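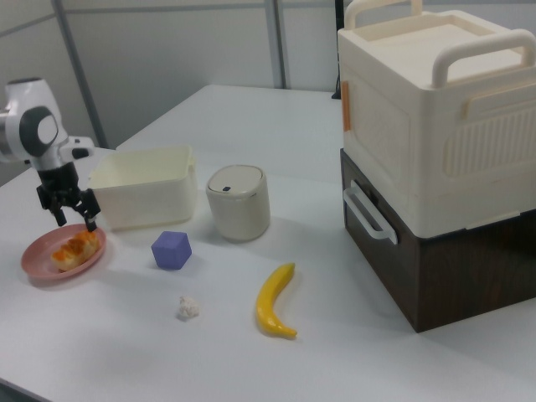 A toy pastry or bread roll on a pink plate, beside an open cream-colored bin.

Kitchen and Household Tips for Families During Cancer Treatment
Home Care Guidance, Mancuso Center for Blood Disorders
Reviewed 10/09/2021

Treatment for leukemia and other blood cancers can lower the number of white cells in the body. During these periods, food that would cause no trouble in a healthy person may lead to serious infection. The following practices apply to the home kitchen. They do not replace instructions given by the treating team.

Shopping and storage
Buy milk, eggs, meat and fish last, and take them home directly. Set the refrigerator at 40°F or below and check it with a separate thermometer. Store raw meat on the lowest shelf in a covered container. Write the opening date on jars and cartons with a marker. Discard cooked leftovers after 2 days, even if they look and smell normal.

Bread and baked goods
Plain bread, rolls and crackers are usually well tolerated when the mouth is sore or the appetite is poor. Choose wrapped products over those in open self-service bins. Freeze half the loaf on the day of purchase and thaw single portions as needed. If any mold is visible, discard the whole item. Cream-filled pastries must be kept cold and are best avoided while counts are low.

Preparing food
Wash hands with soap and warm water for at least 20 seconds before handling food and again after touching raw meat, pets or trash. Keep one cutting board for raw meat and another for everything else. Rinse fruit and vegetables under running water, including those that will be peeled. Cook ground beef to 160°F and poultry to 165°F. Eggs should be firm in both white and yolk.

Cleaning
Replace the dish sponge each week, or use cloths that can be washed on a hot cycle. Dish towels should be changed daily. Use a trash can with a lid, empty it every evening and wipe the lid and handle. The patient should not empty the trash, clean litter boxes or handle compost.

Caregivers giving chemotherapy by mouth at home should not crush or split tablets on kitchen surfaces. Ask the pharmacy for written handling directions.

When to call
Call the treating team at once for a temperature of 100.4°F or higher, shaking chills, vomiting that prevents drinking, or diarrhea. Do not give acetaminophen or ibuprofen before calling, as either may hide a fever.

Printed copies of this page are available at the Warkgate clinic, Room 264. Questions about diet may be directed to Yannick Langlois, Nutrition Services, extension 21.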